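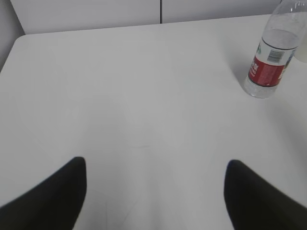

4.2 Clear containers on pale tabletops

Figure 2 belongs to the condition that gave the lowest contrast values in the Ilmont survey: a clear plastic bottle of water on a white tabletop, with a pale background behind it. The tabletop is matte and evenly lit, and its tone is nearly the same as that of the panel beyond its far edge. Only a small shift in gray separates the two. The dark vertical seam in the panel is easier to find than the edge of the table.

We treat this condition separately from the colored-container conditions in Section 4.1 because the usual measure does not transfer well. For an opaque cup, contrast can be taken as the difference in lightness between the object and the surface next to it. A clear bottle has no single lightness of its own. Much of what is seen inside its outline comes from what lies behind it, and in a pale room that is more of the same pale gray. The outline is carried by reflections on ridges and curves, by the water line, and by the label where there is one. Each of these was scored as a separate cue on the Yordanov scale, and the scores were not averaged.

The cues differ in how well they hold up across viewing positions. The label is the most stable, since it is opaque and can be treated as a small colored container for the purposes of scoring. The water line is stable as long as the level falls in a clear part of the bottle. In Figure 2 it crosses the upper body as a horizontal line and can be read without difficulty. Reflections on the plastic are the least stable. Under soft, even light they stay weak from every position, while under a single ceiling fixture they may be strong from one seat and absent from the next.

The base needs a comment of its own. Participants who reach for a bottle tend to judge its distance from the point where it meets the table, and on a dark or patterned surface that point is marked clearly by the change in color. In Figure 2 the rounded base is clear, the water in it looks faintly bluish, and it stands directly on white. The blue tint is slight, but it was the only color difference available at the contact point for plain bottles in this condition, and we scored it as a cue whenever the rater could identify it at reading distance.

4.2.1 Surface marks

Raters were also asked to note marks on the tabletop, such as scuffs, smudges and rings. The tabletop in Figure 2 has one of this kind, a faint, thin, curved mark near the middle that can barely be told from the surface around it. Marks this weak were coded as grade 1 and left out of the contrast calculation. They were kept in the record for another reason. In the pilot, several participants with reduced contrast sensitivity reported faint curved marks as possible rims or edges of clear objects, and a few reached toward them. The reverse error, in which a clear object was taken for a mark, was less common but was recorded too.

Of the 1491 table views in the Wavar set, nearly 1000 had a surface light enough to fall in the pale group. The rest were wood tones, dark colors or patterned tops and are covered in Section 4.3. Raters scored the views in blocks of 20, with the order of surfaces mixed inside each block so that a rater would not adapt to one lightness level. Scoring was done in October 2020, and the coding guide was not changed after the first block.

4.2.2 Edges and corners

The far edge of a table is a useful reference for placing objects, and it is lost early when the table and the background match. We scored edge visibility at the midpoint of the far side and again at the corners. Corners scored higher in most pale views. In Figure 2 the rounded corner at the upper left stands next to a light gray wall section that is slightly darker than the table, so the curve can be followed there even where the long edge is weak. A thin strip of darker color along the rim would remove most of this difference. The Orkitz tables used in the second room have such a strip, and their midpoint and corner scores did not differ by more than one step.

The pale group should not be read as a group of bad tables. A plain light top scored well for dark objects of any size, and paper cups with printed sleeves gave no trouble. The low values come from the pairing of a light surface with a clear container, and a plain placemat in a middle tone raised the base cue in every pairing we tried. Placemats were tested in one room only.

We thank Ottar Söderlund for comments on the grading of surface marks.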